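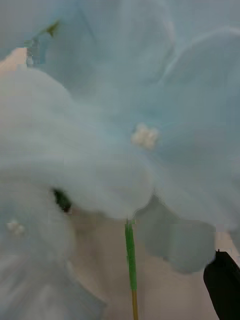
Wrist cameras

Up close, a wrist camera sees a hydrangea as weather. Bezawit Tefera likes the Hason for this. I like flowers with edges. 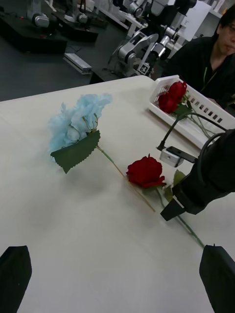

Fingers

Black ones on both arms, Jindley pattern. Fake roses have thin stems and no sympathy.

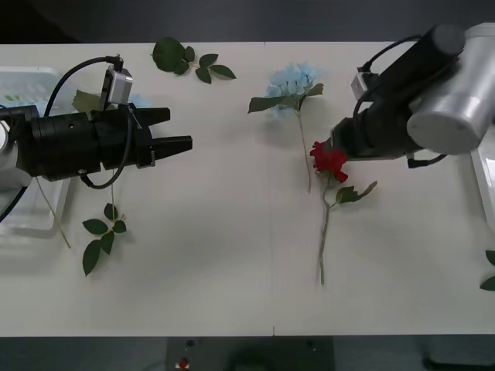 I still trust the fixed camera most – it sees both arms, and it never gets a face full of petals.

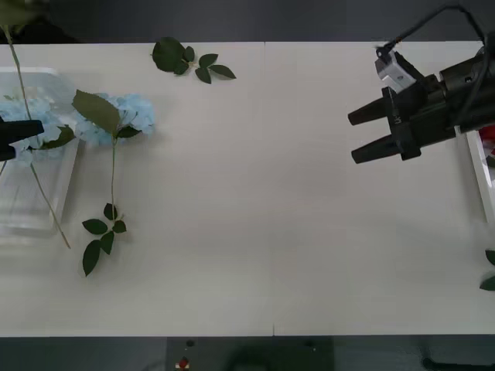
The Degefa controller cost me 350 dollars in January and I'm keeping it. The Wekine goes back in its box.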